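Fruit and tomatoes on the dining table: plate, bowl or fridge?

Home and Kitchen > Storing Food

Posted by Ronaldo Ocampo

Hello to everyone. I moved to a smaller apartment in September and the kitchen has almost no counter, so all our fruit lives on the dining table now. I put part of it on my big plate with the roses and the rest stays on the tablecloth next to it. Oranges, small citrus, tomatoes, and also a few yellowish round ones which my neighbor gave me from her tree and whose name I never learned.
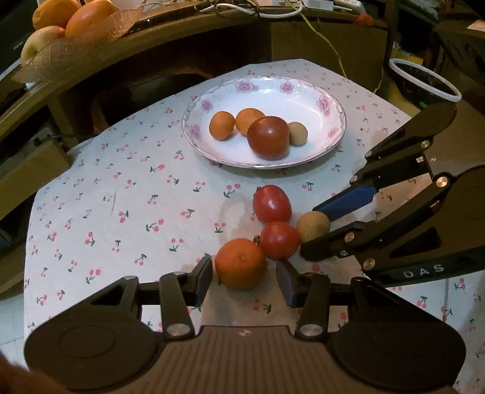
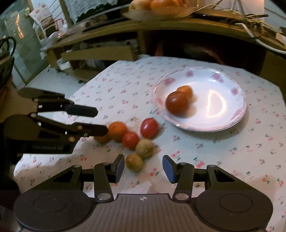 My problem is the following. The tomatoes get soft very fast, and on the underside they become wet and a little bit brown. The oranges are fine for a long time, but last week I found one with green mold, and it was touching another one which also had to go to the trash. On the cloth I got a stain from tomato juice, pink with a yellow edge, and I have washed it 2 times and it is still there. The cloth is cotton, it was a present, and I would like to keep it nice.

So I want to ask three things. Can tomatoes and citrus be together on one plate, or must they be apart? Is a plate a bad choice and should I buy a bowl or a basket? And how do I take out the stain without losing the color of the cherries on the cloth? The print is red and green and I am afraid of bleach.

The dining room is warm in the afternoon, the sun comes to the table from 2 o'clock. My wife says to put everything in the refrigerator and finish with the discussion, but I grew up in a house where a tomato never saw a refrigerator, and I can taste the difference. Thank you in advance for your patience with my English.

Mevau

Tomatoes go upside down, on the side where the stem was, and never one on top of another. My mother did it like this and I do it also, and the soft brown spot on the bottom comes much later. The round part at the bottom is thin and it carries all the weight if you put the tomato the "pretty" way. The shoulders around the stem are stronger. One remark: if your tomato still has the green stem on it, lay it on its side or take the stem off, otherwise it will make a hole in its neighbor.

About the plate. I think a wide plate is better than a deep bowl for tomatoes. In a bowl you pile things up, and the one on the bottom is always the one you forget. On a plate everything has its own place and you see each fruit every time you pass. The weak point of a plate is that there is no air from below. A glazed plate does not drink any moisture, so if you put the tomatoes there after washing, the water sits under them and the skin begins to spoil. This is probably your wet underside. Do not wash them before you put them out. Wash them when you eat them. If you bought them already wet, dry them with a kitchen towel, also in the small hollow around the stem, where water likes to hide.

You can put a folded cotton napkin or a paper towel on the plate, under the fruit. I know it covers the roses a little. I use a round piece of cloth which I cut from an old pillowcase, and it goes into the laundry with the towels.

Tomatoes and citrus together: they can be neighbors for a few days without any drama. Ripe tomatoes give off a gas (ethylene) which makes other fruits ripen faster, but an orange does not continue to ripen after it is picked, so it does not become sweeter or softer from this. What can happen is that the peel ages somewhat faster, and an old peel gets mold more easily. I would be more careful with your unknown yellow fruits. If they are something like guava, or a small apple, or passion fruit, they also give off this gas, and then your tomatoes will become soft before you want. Smell them. If the smell is strong and sweet when you come into the room, put them on a separate saucer, on the other side of the table.

Mold on oranges goes from one to the other by touching, and by the dust of it. When you find one with mold, do not shake it. Take it with a small bag over your hand, close the bag, and put it out. Then wash the plate with hot water and soap and let it dry fully before the other fruit comes back. Check also the ones which were touching it, and press gently near the navel, there it often begins.

And the sun. If it is on the table from 2 o'clock, this is maybe your biggest problem. Move the plate to the other end of the table before lunch, or pull the curtain. A plate in the sun becomes warm and the tomatoes are sitting on it like on a small stove.

I hope this helps. For the stain I am not an expert, I ruined my own cloth with lemon juice (the color became pale in one place), so I leave this part for others.

Luik

just use the fridge. your wife is right

Ronaldo Ocampo

Thank you, Mevau, I turned the tomatoes yesterday evening and put a napkin. I did wash them before, always, immediately after the market. I believed it was more hygienic! The yellow ones have a strong smell, yes, now they have their own saucer.

Luik, I showed your answer to my wife and she sends you greetings.

If somebody knows about the stain, please write. It is cotton, printed, not embroidered.

Rundano

I can help with the stain. I had a small laundry service with my sister for some years and tomato was our bread, so to say.

First, do not put the cloth in the dryer and do not iron it while you can still see the stain. Heat fixes it. If it was already ironed you still have a chance, but it takes more tries.

Before everything, make a test for the color. Take a white cotton rag, wet it with the thing you want to use, and press it on a red part of the print near the hem. Hold it there a few minutes. If the rag stays white, you can continue. If there is pink on the rag, stop, and use only cold water and mild soap.

Then do like this:

Put the stained place under the cold water tap, with the back side of the cloth up, so the water pushes the stain out and not deeper in. Let it run for some minutes.

Rub in a little liquid dish soap with your fingers. Not with a brush, a brush makes the cotton hairy and then you have a spot which is clean but ugly. Leave it for 10 minutes and rinse cold.

If there is still something yellow, make a bath with cool water and oxygen powder for colored fabrics. Read the box and look for the words "safe for colors." Never chlorine, you are right to be afraid. The powder must be dissolved completely before the cloth goes in, because a grain lying on the print can leave a pale point. Follow the time on the box and look at it now and then.

Rinse well, wash as usual, and dry in the air. If you can hang it outside, hang it with the stain toward the sun. The orange color of tomato is weak against the light, and a shadow of stain that survived the wash will sometimes disappear on the line. But take it in when it is dry — a whole day of strong sun is not good for the red either.

You wrote pink with a yellow edge. The yellow edge can also come from the juice of the oranges, if one was leaking. Citrus juice is nearly invisible when fresh and it becomes yellow later, with age and with the iron. So next time when you find a soft orange on the cloth, rinse the place at once even if you see nothing.

For the future, do not keep the soft ones directly on the cloth. Firm oranges can stay there, they are dry outside and they do no harm. Tomatoes I would put all on the plate, and if the plate is full, take a second plate. It costs less than a new tablecloth. I also have under my cloth a thin felt protector, and this does not prevent the stain, but the wood below thanks me.

And a word about the refrigerator, so there is peace in the house. A hard tomato should stay outside until it is ripe. When it is fully ripe and you will not eat it today, the refrigerator for two or three days is not a crime. Take it out one hour before the meal and much of the taste comes back. Oranges you can put in the drawer with no regret at all, they keep for weeks, and leave on the table only what you eat in the next days.

Ronaldo Ocampo

Rundano, I made the test and the rag stayed white. After the soap the pink is gone and the yellow edge is weaker, so today I am going to buy the powder. The cloth was ironed once, sadly, before I noticed the stain. I will write here again after the bath.

The oranges went into the drawer, all but two. The tomatoes stay outside — here I did not move.

17 people found this page helpful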